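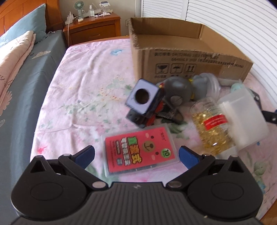 Fusulstead, Oct 26, 2021

Boots, oats and wet socks: what I do at the kitchen counter before and after a long walk

By Aušra Petrauskas

I got back from the Jisura trail last week and my hallway still smells like a wet dog (we don't have a dog). It's 107 km from the Rurnness ferry landing up to the high pasture, and I loved nearly all of it, even the long slog through the larch woods where the path turns into a stream. But a few of you wrote asking less about the views and more about how I get ready at home and how I get everything clean afterward, so this one is all kitchen and laundry. The route post is coming, I promise!

Trail oats

I mix these the evening before I leave. Quick oats, powdered milk, brown sugar, a good pinch of salt, and whatever dried fruit is hanging around in the cupboard. Chop the fruit smaller than you think you need to, especially apricots, which stay like shoe leather if you leave them whole. Toast the oats first in a dry pan over medium heat, stirring the whole time, until they smell like cookies. Let them cool all the way down before they go into a bag or you'll get lumps.

One portion per bag, and I write on the bag with a marker how much water it wants. I used to think I'd remember. At six in the morning with cold fingers I remember nothing.

Cinnamon goes in, but go easy on cloves. I made a batch with cloves once and the cheese in the same pack tasted of Christmas for days.

Bread that survives a backpack

Soft sandwich bread is hopeless. I bake a dense rye in a loaf pan, let it sit wrapped in a dish towel for two days, then slice it thin. A fresh loaf crumbles and a rested one doesn't. If you don't bake, flatbreads are fine, and you can crisp up the stale ones on a dry pan when you get home and eat them with soup.

Hard cheese gets wrapped in wax paper and then a cloth. Plastic makes it sweat. If you've run out of wax paper, baking parchment does the job, just not as well.

Waterproofing the boots

Do this a few days before you go and don't leave it for the night before, like I did in my twenties. Take the laces out. Brush off the old dirt with a stiff brush (I use a retired vegetable brush, and yes, it's marked so it doesn't wander back to the sink). Wipe the leather with a damp cloth, let it dry, and then work the wax in with your fingers. Your fingers warm it up better than any rag, and you can feel where the seams are. Go over the tongue, too, right down in the folds. Leave it overnight and buff in the morning.

Suede is a different animal and wants a spray. Test it somewhere hidden first. I have one boot that's a shade darker than the other and I see it every time I look down.

When the boots come home wet

Pull out the insoles, open the laces as wide as they'll go, and stuff each boot with crumpled newspaper. Swap the paper after an hour, then again before bed. Please keep them away from the radiator and the wood stove! I cooked a lovely pair that way and the soles started to peel on the very next trip. A spot with moving air is plenty, and a small fan on the floor works wonders if it's a damp week.

If they smell, a spoonful of baking soda in each, left overnight and shaken out over the bathtub. Still smelly? Do it again.

Merino socks and shirts

Inside out, cool water, a little wool wash, no fabric softener. I do mine in the bathroom sink and let them soak while I have dinner. Don't wring them. Lay them on a towel, roll the towel up like a jelly roll and kneel on it. They come out barely damp and I dry them flat on the rack.

I take three pairs of socks on any walk, whatever the length, and rinse as I go. The wet pair gets safety-pinned to the outside of the pack. Big pins, the kind for kilts, because little ones bend.

The water bladder

I put this off every time and I always regret it. Warm water, a spoonful of baking soda, shake, leave it half an hour, then run some of it through the tube. Rinse until it tastes like water. To dry it, push a whisk inside to hold the walls apart and hang the whole thing upside down from a cupboard knob. The tube I swing around my head in the yard, which my neighbors have gotten used to.

After that it lives in the freezer until the next trip. Nothing grows in there, and it takes up hardly any space on top of the peas.

Fixing a torn rain shell

Clean the spot with rubbing alcohol, cut your patch with rounded corners, and press it down hard with the back of a spoon. Corners that are square catch on things and lift. The lady who runs the Baranauskienė guesthouse near the top of the trail taught me the spoon trick at her kitchen table, with the rain hammering on the roof and a bowl of dumplings in front of me, and the patch has held up well so far. (Go for the dumplings. Ask for the sour cream on the side.)

Putting it all away

Store the sleeping bag loose in an old pillowcase at the top of a closet, never squashed in its stuff sack. Tent poles get wiped down with a dry cloth. Stove fuel stays out in the shed. And I keep a scrap of paper in the lid pocket of the pack where I write down whatever ran out, so right now it says blister tape, matches, salt, and "new spoon," the old one being somewhere under a rock near Rurnness.

Next up is the fruit leather recipe, once I've worked out why the plum one won't come off the tray.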